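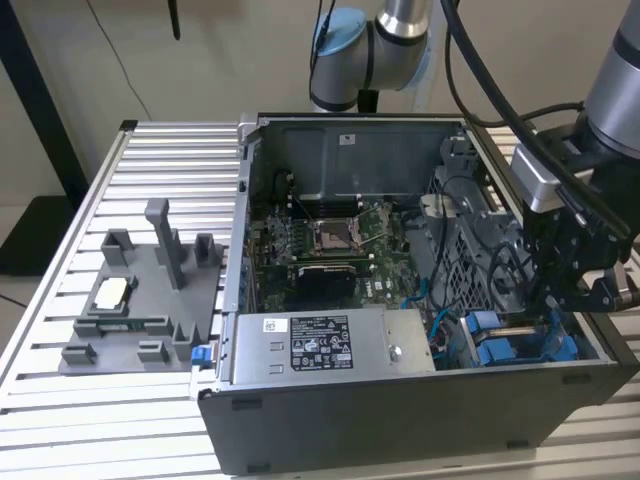
Figure 3. Test cell for the component replacement trials, with the chassis laid open on the slatted table and the parts fixture to its left.

4.2 Gripper comparison on memory and processor handling

The trials in this section compare two parallel grippers on the same set of desktop service tasks. The first, referred to below as Alus, is a linkage-driven gripper with a long stroke and narrow fingers. The second, Pernura, has a shorter stroke and a screw drive, and is heavier but stiffer under side load. Both were mounted on the same arm through the same tool flange, and both were run under the Wallito controller with the settings given in Section 3.4. The second arm took no part in the insertion tasks and was used only for the lever tasks described in 4.3. Fixed cameras recorded all trials.

Each trial began with the part seated in the fixture and the gripper at a standard start pose above the chassis. For the memory task, the arm had to lift the module from its supports, carry it over the wall of the case, line it up with the chosen slot and press until both end clips had closed. For the processor task, the arm had to lift the chip from its nest and lower it into the open socket without sliding it across the contacts. The retention lever was opened by hand before each processor trial so that the result would depend on the gripper and the placement alone.

A total of 212 trials were carried out, split evenly between the two grippers. Trials were run in blocks, and the order of the blocks was mixed to limit the effect of wear on the slots and clips. The chassis was shifted slightly on the table between blocks and its pose was measured again before the next block started. A trial was stopped and marked as failed if the vertical force at the wrist passed 30 N, if the part left the fingers, or if the arm had not reported a seated part by the time limit.

Wrist force was sampled at 1000 Hz and filtered before use in the search routine. The routine moves the part in a small spiral in the plane of the board while holding a light downward force. When the force signal drops, the part is taken to have entered the slot, the spiral stops and the press begins. The spiral was limited to a radius of 2 mm. Wider searches were tried in July during early work on the cell, but they often brought the module against the clips of the next slot and were dropped from the final plan.

On the memory task, the stiffer gripper gave the more even press. With Alus, the module tended to tilt in the fingers once one end had entered the slot, and the second clip then closed late or stayed open. The tilt could be reduced by gripping nearer the middle of the module, although this left less room for error at the pick. With Pernura the tilt was small enough that the press could be run as a single straight move. Most of its failures came earlier in the task, when the body of the gripper met the edge of the case on the way down.

This difference in reach matters more than we had expected. The slots nearest the power supply leave little room on one side, and a wide gripper body must come in at an angle. The planner used here, taken from the Hidayat package, treats cables as fixed obstacles with a margin around them. It has no model of how they move when touched. Several paths that were safe for the narrow gripper were rejected for the wide one, and in the affected blocks the arm had to turn the wrist and come in from the far side of the board.

On the processor task the order was reversed. The narrow fingers of Alus could hold the chip by its edges and release it with little movement. Pernura released less cleanly, as its fingers did not open at quite the same rate and the chip was pushed sideways by a small amount. A slower opening speed reduced the push but did not remove it. Finger pads with a softer face were also tested, and these were set aside after the chip was seen to stick to one pad on release.

The two sets of results were not pooled. A single success rate over both tasks would hide the fact that the grippers fail at different stages, and the choice of gripper for a mixed service job depends on which stage is harder to repair. A failed press can usually be repeated after a short retreat, whereas a chip dropped off centre in the socket has to be picked up again from a pose that the fixture does not control.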